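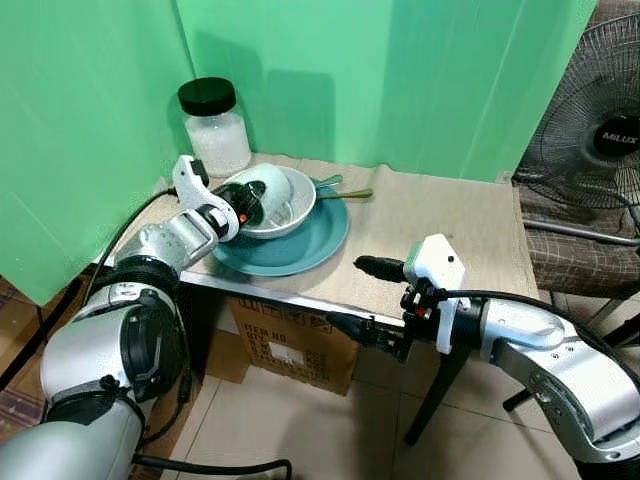
Bote de cristal con tapa negra y platos, sobre un tapete beige.

Stikthorpe › Ayuntamientos y trámites › Ordenanzas municipales

¿Cómo se presentan alegaciones a una ordenanza sin ser abogado (y sin perder los nervios)?

Masaru Nagano
Vivo en un pueblo de 3220 habitantes que hasta ahora se apañaba con un bando colgado en la panadería. En el último pleno se aprobó inicialmente una ordenanza de convivencia ciudadana de 53 artículos. Me la he leído entera, cosa que, por lo que se oyó en el pleno, me coloca en minoría.

El texto lo ha redactado una consultora, Flurance, y se nota que no ha pisado el pueblo. El artículo 12 regula el comportamiento en el paseo marítimo. Estamos a dos horas largas del mar. El 19 prohíbe tender ropa «en fachadas visibles desde la vía pública», y aquí todas las fachadas son visibles desde la vía pública, que para eso están. Y el 31, que es el que me preocupa, mete el riego de macetas fuera del horario de once de la noche a siete de la mañana en el apartado de infracciones muy graves, con multa de hasta 3000 euros. El que rompa un banco a martillazos queda en el apartado de las leves. Supongo que alguien barajó los apartados y nadie los volvió a ordenar.

He preguntado en el ayuntamiento y me han dicho tres cosas distintas en la misma ventanilla: que el plazo ya había terminado, que el plazo no había empezado y que las alegaciones «las suelen hacer los partidos». Luego me mandaron a la sede electrónica, que funciona con una cosa llamada Trivance. Trivance me pide elegir procedimiento en un desplegable donde hay vados, quemas de rastrojos y colombofilia, pero no alegaciones.

Mis dudas:

¿Puede alegar un vecino cualquiera o hace falta ser asociación, partido o palomar?

¿Cuál es el plazo y desde cuándo se cuenta?

¿Tienen que contestarme, o pueden meterlo en un cajón?

¿Sirve de algo recoger firmas? La dueña del Dương, el restaurante de la plaza, se ha ofrecido a tener las hojas en la barra. También tiene muchas macetas, todo hay que decirlo.

Gracias por adelantado. Si alguien sabe además cómo se llega al paseo marítimo, que me lo indique.

josune_b
Trabajé unos años en la secretaría de un ayuntamiento pequeño (no el tuyo, el nuestro se inventaba las ordenanzas él solo). Te contesto suponiendo que estás en España y que es una ordenanza normal. Las fiscales, las de tasas e impuestos, van por su propia ley, aunque el camino se parece bastante.

Puede alegar cualquier vecino, y no hace falta abogado. El procedimiento está en el artículo 49 de la Ley de Bases del Régimen Local: aprobación inicial por el pleno, información pública y audiencia a los interesados por un mínimo de treinta días, resolución de las reclamaciones y sugerencias, y aprobación definitiva. Fíjate en que dice «reclamaciones y sugerencias». Lo de «alegaciones» lo decimos todos y se entiende, pero si en ventanilla se ponen exquisitos ya tienes la palabra oficial.

Sobre el plazo. Los treinta días son hábiles: no cuentan sábados, domingos ni festivos. Y no empiezan el día del pleno, empiezan al día siguiente de publicarse el anuncio en el boletín oficial que corresponda, que será el de la provincia o, si tu comunidad es de una sola provincia, el de la comunidad. Así se explica que te hayan dicho que había terminado y que no había empezado. Si el anuncio no ha salido, la segunda versión era la buena. Entra en la web del boletín, busca el nombre de tu municipio y guarda el PDF del anuncio, porque ahí pone el plazo exacto y dónde consultar el expediente. Hazlo hoy. En mi ayuntamiento los anuncios polémicos tenían cierta querencia por publicarse a finales de julio.

Sobre si tienen que contestar: el pleno tiene que resolver las reclamaciones antes de aprobar definitivamente. Resolver puede significar que un informe de medio folio las desestima todas, pero han de pasar por ahí. Y ojo con esto, que mucha gente lo desconoce: si no se presenta ninguna, el acuerdo inicial se entiende definitivo sin volver al pleno. Con una sola reclamación tuya ya los obligas a debatirlo otra vez. Es probablemente el rato de escritura más rentable que vas a tener este año.

Para presentarlo, tienes varias vías. En la sede electrónica, busca «instancia general» o «solicitud general». No conozco Trivance en particular, pero todas las plataformas de este tipo tienen un formulario para lo que no encaja en nada, normalmente escondido al final, detrás de la colombofilia. Necesitarás certificado digital o Cl@ve. También puedes ir en persona: como particular tienes derecho a entregarlo en papel, por mucho que te señalen el ordenador. Lleva dos copias y que te sellen una con fecha y número de entrada. Y si la ventanilla te da alergia, en Correos, por correo administrativo, con el sobre abierto para que sellen la primera hoja. Cuenta como fecha de presentación la del sello.

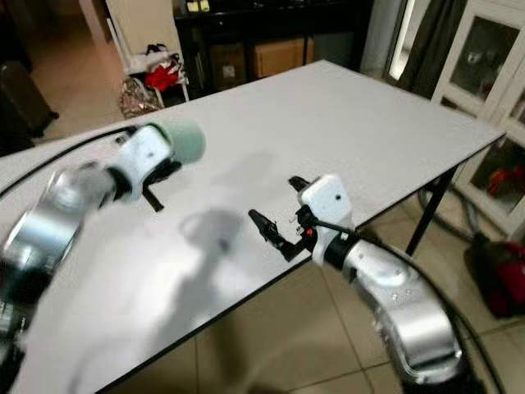

En cuanto al escrito, no hace falta latín. Arriba tus datos, DNI y dirección para notificaciones. Después, a qué expediente te refieres, con el número del anuncio. Luego una alegación por asunto, numeradas, y cada una con su petición concreta al final. «Que se suprima el artículo 12» es una petición. «Que se reflexione sobre el modelo de pueblo que queremos» se contesta con «se toma nota», y ahí se acaba la reflexión.

Para lo de las macetas tienes un argumento serio, además del evidente. La misma Ley de Bases, en los artículos 140 y 141, dice cómo se clasifican las infracciones en esta materia y hasta dónde llegan las multas si no hay otra ley sectorial que diga otra cosa: hasta 3000 euros las muy graves, hasta 1500 las graves y hasta 750 las leves. El tope está bien copiado. Lo que no cuadra es la clasificación, porque para que algo sea muy grave tiene que haber una perturbación relevante de la convivencia, un impedimento del uso de un servicio público, deterioros graves y cosas de ese calibre. Regar un geranio a las ocho de la mañana cuesta meterlo ahí. Añade el principio de proporcionalidad, artículo 29 de la Ley 40/2015, y pide expresamente que se reclasifique como leve o se suprima.

Lo del paseo marítimo yo lo pondría el último y sin chistes, que sé que te va a costar. Una línea: «El municipio carece de paseo marítimo». Punto. Hace más daño así.

Las firmas no dan más fuerza jurídica a una reclamación, pero los concejales saben sumar. Encabeza cada hoja con el texto de lo que se firma, con nombre, apellidos y DNI, y no dejes las hojas en la barra a la vista de todo el que pide un café, que llevan datos personales. Mejor que las guarde la dueña en una carpeta y las saque cuando alguien pregunte. Preséntalas junto con tu escrito, no dos semanas después.

Pide también ver el expediente. Debería estar ahí el informe de secretaría, y a veces ese informe ya dice lo mismo que tú, con más educación.

el_de_la_moto_roja
Yo no perdería el tiempo, al final hacen lo que quieren. En mi pueblo juntamos 1310 firmas contra la zona azul y hoy tenemos zona azul hasta delante del cementerio. Lo que hay que hacer es ir todos al pleno y armarla.

Y si te multan no pagues y ya está.

josune_b
Lo de no pagar y ya está, mejor que no. Una multa firme que no se paga pasa a ejecutiva, con recargo, y termina en un embargo de la cuenta. Si te multan, recurres la multa dentro de plazo, y ahí puedes discutir también que la ordenanza en la que se basa es ilegal.

En el pleno el público puede estar, pero no intervenir, salvo que vuestro reglamento orgánico prevea un turno de ruegos y preguntas para vecinos, que suele abrirse cuando ya se ha levantado la sesión. Pregunta si lo hay y con cuánta antelación se pide. Armarla es el modo clásico de que el alcalde te eche y de que en el acta conste eso en lugar de los geranios.

el_de_la_moto_roja
Pues en el mío constó lo de la zona azul, busca el acta de mayo. Tres páginas. A mí me nombran.

ferran_lindes
Añado una cosa a lo de josune_b, que está muy bien explicado. Si la aprueban definitivamente tal cual, contra la ordenanza no cabe recurso en el ayuntamiento. Hay que ir al contencioso-administrativo, ante el Tribunal Superior de Justicia de tu comunidad, en dos meses desde la publicación definitiva. Eso ya es con abogado y procurador y no sale barato, así que el momento bueno para un vecino sin presupuesto es el de ahora.

Y mira si hicieron la consulta pública previa del artículo 133 de la Ley 39/2015, que va antes incluso de redactar el borrador. Hay excepciones y los ayuntamientos las estiran como chicle, pero si no la hicieron ni justificaron por qué, ponlo como alegación primera. Algunos tribunales han tumbado ordenanzas por ahí y otros no, de modo que tampoco descorches nada.

Consejo práctico: busca entre comillas una frase rara del artículo 12. Con suerte te sale la ordenanza del municipio costero de la que la copiaron. Adjunta una copia al escrito y que cada cual saque sus conclusiones sobre los honorarios.

Masaru Nagano
Muchas gracias a los dos, y también al de la moto, que me ha levantado el ánimo a su manera.

Pongo al día: el anuncio salió en el boletín de la semana pasada, así que hay plazo de sobra. La instancia general de Trivance existe. Está dentro de «Otros», que está dentro de «Varios». He buscado la frase del artículo 12 y coincide hasta en una coma mal puesta con la de un pueblo que sí tiene paseo, y puerto deportivo, y del puerto también nos ha quedado algo en el 44, que se me había pasado por completo: prohibido limpiar pescado en los pantalanes.

Las hojas están en el Dương, en carpeta, detrás de la caja. Pido cita para ver el expediente y, cuando tenga el informe de secretaría, os cuento qué dice de las macetas.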